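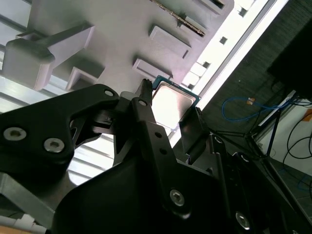
Can a resident still renew a parking permit in person at the Ukum town hall?

For now, yes, at the front counter until 4:30 p.m., though the council voted at its June meeting to move most renewals to outside counters by the end of summer.

MINUTES OF THE UKUM TOWN COUNCIL
Regular meeting, June
Council chamber, 7 p.m.

Call to order. The chair, Mārtiņš Toom, called the meeting to order at 7:08 p.m., after the microphone had been persuaded. A quorum was present. The minutes of the May meeting were approved with one correction: the word "pubic" on page 2 should read "public," as it should have in April.

Item 1. Parking permits and dog licenses.

The town clerk presented the plan to let private businesses handle renewals. Two have offered: Temba Hardware on Mill Street and the Ladar credit union branch by the post office. Each would collect the town's fee and add a service charge of $2 per transaction. First-time permits, lost tags and anything involving a dispute would stay with the clerk's office, where disputes have always felt at home.

The clerk reported 412 renewals at the counter in the last quarter. The longest recorded wait was 55 minutes. Councilor Brandt asked whether that included the person who had been waiting for the assessor. It did.

Councilor Osei asked what would happen to a resident who owed property tax. Under the present ordinance the clerk must refuse a permit until the tax is paid. The clerk said that store employees could not be expected to look up tax records, and that the manager at Temba had used a stronger phrase. Town counsel advised that the council could lift the hold for permit renewals by amending the ordinance, leaving the collection of taxes to the tax collector. The tax collector said he had no objection to collecting taxes.

Councilor Brandt said the hold was the only leverage the town had. The finance director said it had brought in around $6,000 last year and cost more than that in staff time. Councilor Brandt asked for this in writing. It was in the packet.

Motion (Osei, seconded by Lindqvist) to approve the outside counters for a one-year trial and to direct counsel to draft the amendment. Carried, 5 to 1, Brandt opposed.

Item 2. Renewal software.

The clerk recommended Clotutard, which both businesses are able to run on their own computers. Setup is $200 per location. Mr. Toom asked how it was pronounced. The clerk said the salesman had pronounced it two ways. Approved by voice vote.

Item 3. Public comment.

A resident of Cedar Lane spoke in favor of the trial and against the hardware store's parking lot. A second resident asked why the town licenses dogs and leaves cats alone. The chair thanked her. She asked again. The question was referred to the clerk.

A third speaker had come for the zoning hearing, held the previous evening.

Item 4. Other business.

The front counter will close at noon on the day the new software is installed. Notice to be posted on the door and on the website, with the correct date in both places.

Adjourned at 8:47 p.m.

Related items
Draft amendment: tax holds and permit renewals
Town clerk's counter hours
Zoning hearing minutes
Dog license fee schedule

This site uses cookies to remember your settings. By continuing to browse, you accept their use.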